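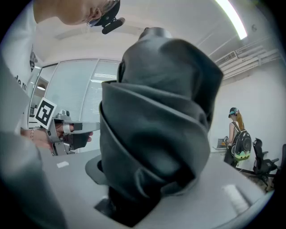 Dark gray fabric on the table.

Progress report: Pultcombe Park queue and entry work
Prepared by Wendy Clegg for Alfie Heywood, Almont Leisure Fund
Period covered: opening of season through the end of October

1. Where we stand

The grant paid for three things at Pultcombe Park: a new entry plaza, a covered queue for the Bloxham Flyer, and a timed return system for the two busiest rides. The plaza and the covered queue are finished and in use. The return system is running on the Flyer only. The second ride, the Millrace, is behind schedule and will not be ready before the park closes for the winter.

2. Entry plaza

The old gate had four lanes and backed up into the parking lot most mornings in July. The new one has seven, with bag check moved ahead of the ticket readers. On our busiest August morning the line cleared by 10:40, and last year on the same weekend it was still out to the road at 11:30. Two of the readers gave trouble in direct sun and have been fitted with hoods.

The stroller lane is too narrow. Double strollers have to be sent to the end lane, and guests don't see the sign until they are already in line. We would like to move one railing over the winter and can cover that from our own maintenance budget.

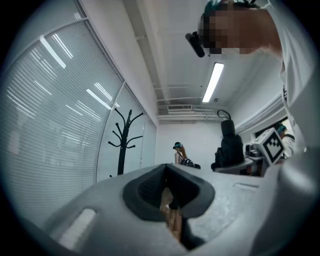 Light gray housing with a dark rubber opening, hand inside.

3. Covered queue

The roof covers 148 feet of the Flyer queue and holds 200 guests. Fans went in at the end of June - later than planned, after the first delivery came with the wrong brackets. Complaints about heat in this queue fell to 16 for the season. We did not keep a separate figure before this year, so I can't give a proper comparison.

4. Timed returns

Guests pick a return window at a kiosk or on their phone. The software is from Givow and has been steady apart from one outage of 19 minutes in September, when we ran the ride on the standby line alone. Staff at the merge point asked for a clearer screen showing which window is open, and that change is now in place.

The Millrace needs a second merge gate, and the footing for it sits over a drain that was not on our drawings. The revised layout is with the contractor.
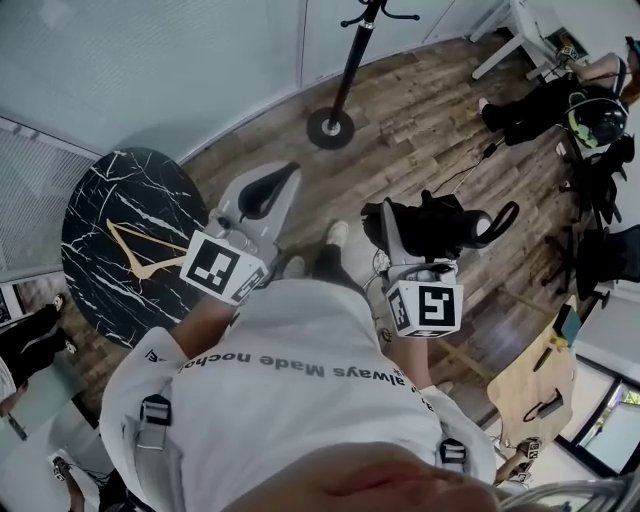
Working with a gripper in each hand.

5. Money

Spending on the plaza and the covered queue is closed out. The Millrace share of the return system is unspent apart from the survey. I am asking to carry that balance into next season - no additional funds are requested at this point.

6. Next steps

Move the stroller lane railing.
Get a firm price for the Millrace gate and send it to Alfie before any work is ordered.
Retrain returning ride staff on the merge procedure in March.

Related items
Pultcombe Park: spring progress report
Bloxham Flyer queue roof: approved drawings
Almont Leisure Fund: carryover request form
Guest comments, summer season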